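Home | Reviews | Workshop | Contact

Pranell hand-held grippers, pair
Reviewed by Ximena Xolalpa

We used these for 20 demonstrations, mostly moving small things about on a table. You do the job yourself with a gripper in each hand, and the recordings go to train the robot. They are easy to pick up — my colleague Montserrat Robles needed one practice run. 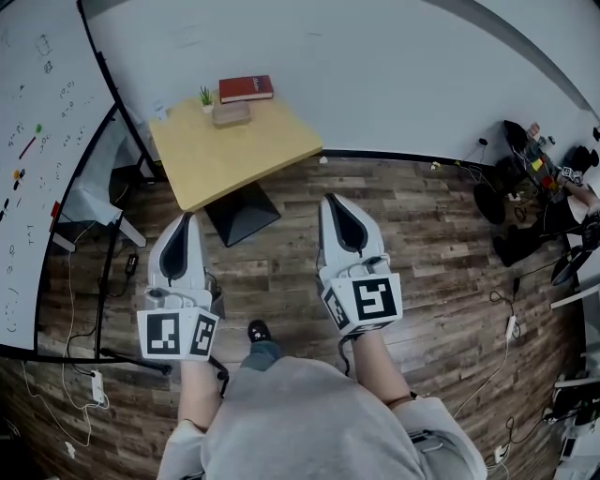 My wrists ached after 30 minutes. The marker cubes need a clear view, so turning your hands right over can spoil a take. I'd still choose them over the joystick set we had before.

Print this page | E-mail to a friend

Related reviews
Vodano joystick set
Mendoza bench arm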